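Ticket: Tile-to-board task, scores change between identical eval runs
Project: Flondell (simulated tabletop evaluation)
Component: Cumon scene sampler
Opened: August 2026
Status: Resolved, follow-up open
Environment: Korkach cluster, headless rendering, 12 workers

Summary

Same checkpoint, same seed list, same task, and we still get different success rates from one run to the next. The task is the letter tile one: pick a tile off the brown work area and set it on the slanted board. One evaluation is 200 episodes. I'm putting everything in one ticket, dead ends included, because this ended up changing how we compare policies and I think the new way is so much better!

Steps to reproduce

Launch the eval with the default Cumon config and "randomize_light" on. Wait for it to finish. Launch it again with nothing changed. Compare the per-episode results, not the totals. The totals can look close enough that you'd shrug and move on (I did, for most of July).

Expected: every episode ends the same way both times.
Observed: 40 episodes flip. Some go from success to failure, some the other way, so they partly cancel and the headline number hides it.

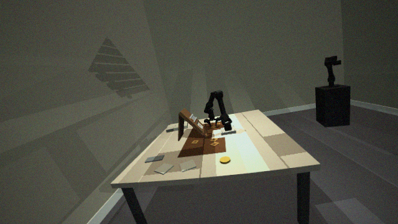 Log

Entry 1. First suspect was physics. I turned off the policy and replayed recorded joint commands instead. Arm poses matched to the last digit on every step, and so did the tiles. Great news for the solver, no help for the ticket. Contact settings are fine, please leave them alone.

Entry 2. Second suspect was the policy itself. It samples its action chunks, so I pinned the noise and fed it saved observations from disk. Identical outputs. So whatever is moving comes in through the rendered views.

Entry 3. Saved the rendered views from one flipped episode in both runs and subtracted them. Everything with a body lined up: the board, the tiles, the arm, the pedestals behind the table. What was left in the difference was light and shadow. A bright band across the tabletop had shifted between runs. Objects come from the episode seed, as they should. The light direction was coming from somewhere else.

Entry 4. Found it. Cumon draws the light from a generator that belongs to the worker process, and a worker takes whatever episode is next in the queue. If one worker finishes early, the queue order changes and so does the lighting for every episode after that. Running with a single worker gives perfect repeats, which explains why none of our local tests ever caught this.

Entry 5. Fix is small. Light parameters now get their own generator, built from the episode seed plus a fixed label, and it's created at reset. Same treatment for wall shadows and camera jitter. Ran the full set twice with all workers on: no flips at all. I ran it again just to enjoy it.

Entry 6. Now the fun part. With lighting under control we can vary it on purpose. For each episode I kept the object layout frozen and rendered it under two light draws, then ran the policy on both and compared the pair. Because the layout is shared, a hard tile placement is hard on both sides and drops out of the comparison. You see the light sensitivity by itself, with far less scatter than we ever had from separate runs.

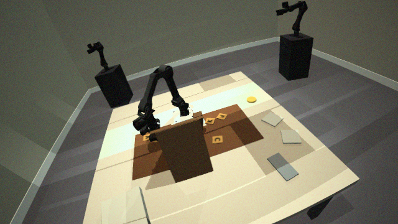 Entry 7. The paired runs point at one weakness over and over. When the edge of a shadow falls close to a tile, the gripper tends to line up with the shadow edge and closes off center. Tiles well inside an evenly lit patch are handled nicely. I had been blaming the letters for this, on the theory that the darker glyphs confused the tile detector, so I swapped the letters and kept the light fixed. Hardly any change. I'm very happy to be wrong about that one.

Entry 8. Tried the same pairing with the Vương checkpoint, trained with much wider light variation. It still misses tiles, but the misses mostly show up in both halves of a pair, so lighting is no longer the main story there. That tells us where to look next for that model: grasp height and the final approach to the board.

Resolution

Sampler patch merged. Old results with "randomize_light" on should be rerun before anyone puts them in a table next to new ones. Results with it off are unaffected.

Workaround if you can't update yet: set workers to 1 and go get lunch. It's slow but it repeats.

Still open

- Store the light draw in the episode record so a pair can be rebuilt from the log alone.
- Add a test that shuffles the queue on purpose and checks for flips.
- Pair camera jitter the same way. I have a branch started, and if you want to try it on another task, leave a note here and I'll push what I have.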